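Re: [Sirkdale] Scoring essential tremor at home

The July draft still rates posture only. Task items belong in the second part.
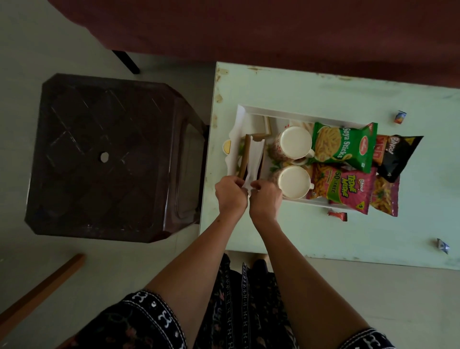
On 9/10/19, a list member wrote:
> Does propranolol timing matter for the score? Our Avcombe patients log it 2 hours late.

It matters. Record the dose time – the scale can't correct for it later.

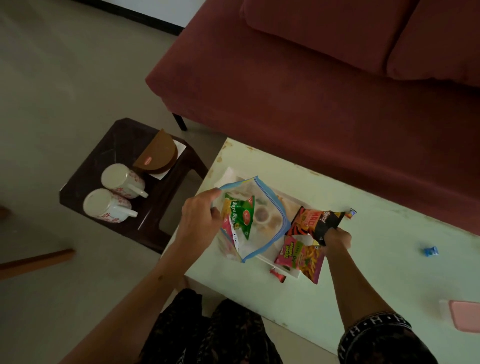
Kinetic tremor needs its own line on the form. Score each hand separately. In a two-handed task, such as the left hand holding a zipper bag open while the right grips a snack packet, the roles differ and one total hides that.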